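Call for Readers: Skavara Translated Picture Book List

Skavara is recruiting 15 volunteer readers to evaluate picture books and early chapter books translated into English. Each reader is assigned four titles a month and files a written report on each, covering text, illustration and suitability for the stated age range.

Applicants should have experience in a school, library or bookstore. Knowledge of a second language is useful but not required. Authors with a title under review are not eligible.
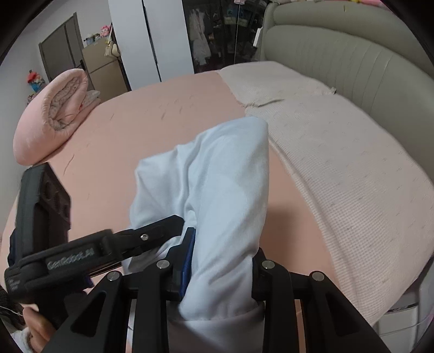

Reports run to two pages and follow a fixed template — no star ratings. Print copies are mailed to US addresses only and may be kept. The term starts in March. The position is unpaid.

To apply, send a sample review of a recent children's book and a short statement of experience to Muthu Lobo, list coordinator. Questions about eligibility go to Ulises Ospina.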